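コーキング材カートリッジの保管と整理の手順

読了時間：7分

本ページは、施設の小修繕に使用するコーキング材（シーリング材）のカートリッジについて、受け入れから保管、使いかけの処理、廃棄までの標準的な手順を示すものである。対象は、各棟で備品を管理する担当者および修繕作業を行う職員とする。浴室、洗面所、窓枠まわりの補修を外部業者に委託している場合は、業者が持ち込む資材には適用しない。

1．適用の範囲

対象とするのは、手動のコーキングガンに装着して使用する筒形カートリッジである。チューブから直接絞り出す小容量品、袋入りのソーセージ形製品、二成分形の製品は、保管条件が異なるため別に定める。接着剤および塗料は、ルアワイ（Ruawai）棟の薬品庫で扱うものとし、本手順で用いる容器に混在させてはならない。

2．準備するもの

・ふた付き、またはふたのない角形の樹脂製容器（2個以上）
・中身が外から確認できる透明な容器（1個）
・油性ペンおよび幅の広い紙テープ
・乾いた布、使い捨て手袋
・ノズル用の替えキャップ
・保管台帳（様式は備品係で配布する）

容器は、カートリッジを立てた状態でノズルの先まで支えられる深さがあることが望ましい。浅い容器しかない場合は、内側に厚紙の仕切りを入れ、倒れを防ぐこと。色の異なる容器を用いると、未開封品と使いかけの区別が容易になる。色の割り当ては棟ごとに定めてよいが、一度定めた割り当ては年度の途中で変更しない。

3．作業台への取り出し

整理にあたっては、保管中のカートリッジをすべて容器から出し、平らな作業台の上に並べる。台は事前に乾拭きし、硬化した材料の破片が残っていないことを確かめる。木製の天板を使用する場合は、開封済みのものを置く場所に紙を敷く。シリコーン系の材料が木部に付着すると、後の塗装をはじく原因となる。

取り出したカートリッジは、次の順に確認する。

（1）外装の印刷が読み取れるか。製品名、用途、色、使用期限のいずれかが判読できないものは別に置く。
（2）筒にへこみ、割れ、膨らみがないか。
（3）底部の押し板が筒の内側に正しく収まっているか。
（4）先端が未開封か、切断済みか。

印刷面の擦れや小さな汚れは、それだけでは不良と判断しない。表示が読めるものは継続して使用できる。
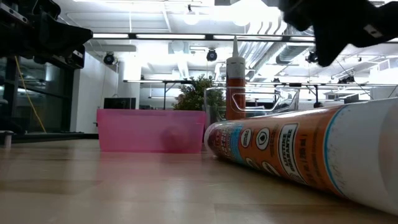
確認を終えたものから、未開封品、使いかけ、廃棄予定の三種に分ける。この段階で本数を台帳に記入しておくと、後の発注作業が簡略になる。横に寝かせたカートリッジは台の上で転がりやすいため、縁から離し、必要に応じて布を丸めたものを添える。立てて置く場合は底が水平に接していることを確かめ、ノズルを装着したまま高い位置に並べないこと。

4．表示の付け方

紙テープを筒の下部に巻き、油性ペンで次の事項を記入する。

・受け入れた年月
・開封した年月（開封済みのものに限る）
・使用した場所の略号
・管理番号

管理番号は棟の略号に続けて連番とする。ハーノン（Harnon）棟では、従来の番号を引き継ぎ、276番以降を新規の受け入れ品に充てる。廃棄したものの番号を再使用してはならない。

テープは、製造者が印刷した注意表示および使用期限を隠さない位置に貼る。製品に保証に関する表示がある場合も同様とする。なお、包装に記載された保証の文言は、施工後の性能や保証の対象を定めた条件と併せて読むべきものであり、カートリッジ自体の保存期間を示すとは限らない。保存の可否は、必ず使用期限の欄によって判断する。

5．容器への収納

未開封品は、用途別に分けて角形の容器に収める。浴室用と窓枠用を同じ容器に入れる場合は、間に仕切りを設ける。同じ用途のものは使用期限の早い順に手前から並べ、取り出す際は必ず手前から使用する。

使いかけのものは透明な容器に入れる。ふたを開けずに残りの本数と種類を確認できるようにするためである。持ち手のある容器は、そのまま作業場所へ運ぶことができるが、運搬時は両手で底を支えること。一つの容器に収める本数は9本までとし、これを超える場合は容器を増やす。

収納場所は、直射日光が当たらず、温度の変化が小さい室内とする。暖房機器の近く、窓際、屋外の物置は避ける。水性の製品は凍結により品質が損なわれるおそれがあるため、12月から冬季の終わりまでは、暖房のない倉庫に置かない。観葉植物の近くに保管する場合は、水やりの際に水がかからない距離をとる。

6．使いかけの処理

作業を中断するとき、または材料が残ったときは、次の手順による。

（1）コーキングガンの圧を抜き、材料の押し出しを止める。
（2）ノズルの先を布で拭き、付着した材料を除く。
（3）替えキャップを奥まで差し込む。キャップがない場合は、ノズルの先をテープで密封する。
（4）カートリッジをガンから外し、底部に材料が漏れていないことを確かめる。
（5）開封した年月を記入し、使いかけ用の容器に立てて収める。

次回の使用時にノズル内で材料が硬化している場合は、ノズルを外し、固まった部分を抜き取るか、新しいノズルに交換する。釘などを差し込んで無理に押し出すと、筒の底が破れることがある。筒の中まで硬化しているものは使用せず、廃棄予定に移す。

7．廃棄

使用期限を過ぎたもの、硬化したもの、筒が破損したものは廃棄する。中身が残っている場合は、不要な紙の上に薄く絞り出し、換気のよい場所で硬化させてから、自治体の区分に従って処分する。排水口に流してはならない。フィルナ（Firna）棟およびドレマス（Dremus）棟の廃棄物は、備品係がまとめて回収するため、各棟で個別に搬出しないこと。

8．点検と発注

点検は年2回行い、その都度すべてのカートリッジを作業台に出して状態を確認する。台帳の数と現物が一致しない場合は、差異を備考欄に記し、備品係に報告する。発注は、用途ごとの未開封品が2本を下回った時点で行う。まとめ買いは期限切れの原因となるため、次の点検までに使用する見込みの本数を上限とする。

本手順に関する照会および台帳様式の請求は、備品係のマナイア・ホアニ（Manaia Hoani）まで書面で提出すること。

改定日：2026年1月7日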